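Planning for a machine before you pay for one

Clodagh Ó Néill has bought floor scrubbers, dishwashers and one laundry press in her years as operations manager at Flullstead, a company that runs guesthouses and student residences. A humanoid robot is the first purchase for which she had to make a new line in the budget, and she did not know at the beginning what to call it.

"In the first draft I wrote it under cleaning equipment," she told me when we met on 2021-09-16. "The finance people sent it back. They asked if it is equipment, or vehicle, or IT. I said it has legs. That did not help them."

The order is not yet signed. Flullstead is comparing two offers, one from Lakatos and one from Posar, and the decision is planned for January. Until then Ms Ó Néill and her technical colleague, Ultan Ó Súilleabháin, are collecting what she calls the boring numbers. How long does one bathroom take? Who must be present? What has to be changed in the building before the machine can enter it?

They began with the toilets. I asked if this was a choice of courage.

"It is a choice of money," she said. "We have 15 bathrooms in the residence at Fakanley. The toilet is the part that the staff like least, and it is the part we check most often. If the machine is not useful there, I cannot defend the price."

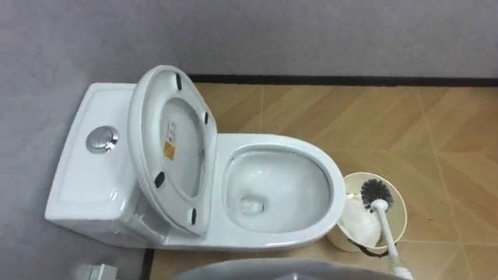
Mr Ó Súilleabháin was more careful. In his opinion many buyers look only at the price of the robot and forget the things near it. His own list has nine items, and the robot is only the first. After it come spare grippers, a support line, the insurance, training, a place to store the machine, and the hours of a person who stands beside it. "That person is the expensive one," he said. "A seller will say it is only for the beginning. I ask him to write down when the beginning ends."

He also asks each seller which tools are included. A normal toilet brush costs very little, and he would like to continue with normal brushes. One of the offers has a special handle, sold only by the same company, with a yearly price. He has crossed it out.

"We must be able to go to the shop on the corner," he said. "If a brush is worn on Friday evening, I do not want to wait for a parcel."

The size of the rooms is another matter. The bathrooms at Fakanley are small, and a person can turn in them without thinking. For a machine one must measure the door, the distance from the toilet to the wall, and the place where the cable will go. Mr Ó Súilleabháin has put money aside for moving bins and small cabinets. He has not put anything aside for rebuilding walls. If a wall has to move, he says, the project stops.

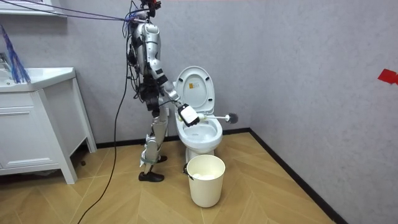 Brush in the gripper, over the bowl: the robot at work in a small bathroom.

Ms Ó Néill has divided the budget in two parts. The first is for a rental of 16 weeks, and it can be stopped at the end without a penalty. The second is for buying, and it stays closed until the rental is finished. Both sellers wanted to join the two parts in one contract with a discount. She refused, although the discount was good.

"I was tempted, I will admit it," she said. "But then I pay for my own hurry."

And the cleaning staff? She has met them twice, and the first meeting was not easy. They wanted to know about their hours. She could tell them that the hours for next year are already in the budget and do not depend on the robot. In the second meeting they gave practical advice, and some of it went into the questions for the sellers: can it lift the seat by itself, what does it do with a wet floor, who cleans the machine afterwards.

The last question was not answered in either offer. Mr Ó Súilleabháin has written again to both companies, and he has added almost an hour each day to his own calculation until he hears from them.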